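Grondau Bench Mat 57
Anti-static work mat for repair benches

Home > Workshop > Mats and bench covers > Grondau Bench Mat 57

Order code: 314-G
Colours: slate, dark green
Availability: in stock at our Nuldale warehouse

The Grondau Bench Mat 57 is a soft rubber mat for people who repair radios, clocks, cameras, telephones and other small things at a table. It is 57 cm deep, so it fits on most ordinary desks and still leaves a strip at the back for a lamp and a cup of tea. We sell it in two lengths, and both can be cut at home with a sharp knife and a steel ruler.

We have kept this mat in our shop for several years already. Before it we offered a cheaper one, but the corners were always turning up and customers wrote to us about it, quite rightly. The Grondau lies flat from the first day if you unroll it in a warm room and leave it overnight with the printed side down.

The mat has two layers. The upper layer is smooth but not shiny, so a small screw does not run away when you put it down. The lower layer carries the static charge to the earth point, which is a press stud in the left corner. If you are left-handed, please write this in the order note and we will fit the stud on the right side — there is no extra charge for this.
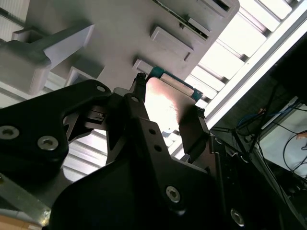
The earth lead is included and is long enough to reach a socket under the table. The wrist strap is sold separately, because many customers have one already and do not wish to pay for it again. Any strap with a standard press stud will fit.

Short contact with a soldering iron leaves a mark but does not make a hole. Please do not use the mat as an iron rest. For cleaning, take warm water with a little washing-up liquid and a cloth. Furniture polish and spray wax must not be used, they leave a film on the surface and the mat then does not work as it should.

Sizes and details

Small: 57 x 90 cm
Large: 57 x 140 cm
Thickness: 2 mm
Earth point: press stud, left corner (right on request)
In the box: mat, earth lead, instruction sheet
Guarantee: 4 years on the upper layer

What our customers write

"I repair wall clocks in the evenings and my old mat was a kitchen towel. I bought the large size and now I find all the pins again. The smell of rubber was strong in the first week, then it went away."
Hashini Amarasinghe

"Good mat. I cut it for a corner table and the edge stayed clean. The instruction sheet could have bigger letters."
Habibur Nanayakkara

We have passed the remark about the letters to the maker. Mats packed after 1 July 2021 have a new sheet, printed on both sides.

Delivery and returns

Mats are sent rolled in a cardboard tube, never folded. Delivery takes around 4 working days. An uncut mat can be returned if it is clean and in its tube. A mat that was cut we cannot take back, so please measure your table first — also the place where the lamp is clamped.

Often bought together

Griklow wrist strap, adjustable
Bạch parts tray with lid
Griklow spare earth lead, order code 492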